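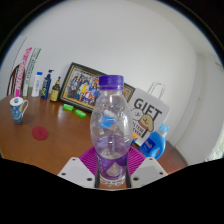
I gave up soda in September, and the first week I was a monster. Ask anyone in my house! My old routine was a can with lunch, another at the three o'clock slump and, if the day had been a rotten one, a third in front of the TV. So I did what my friend Imogen Pickering has been telling me to do for years and started keeping water within reach, wherever I happened to be sitting. Nothing fancy, just a clear plastic bottle with a purple cap and a purple label - I'm a sucker for purple, and if a color gets me drinking, I'll take it.

The headaches went away after a few days. What stuck around was the boredom. Water is dull when you've spent 17 years drinking bubbles (I started late, in college, and made up for it), so I tried cucumber, which tasted like salad, and then frozen raspberries, which I loved.

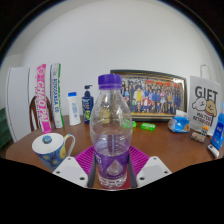 Then there was the drive out to Flurnden to see my sister. We always stop at the same gas station, and I always get the giant cherry one with the crushed ice. I stood at that machine for a good long while, cup in hand. I bought pretzels instead and sulked for 2 exits.

I'm still off it, mostly. I had a root beer at my nephew's birthday and it was so sweet I left half of it on the porch rail.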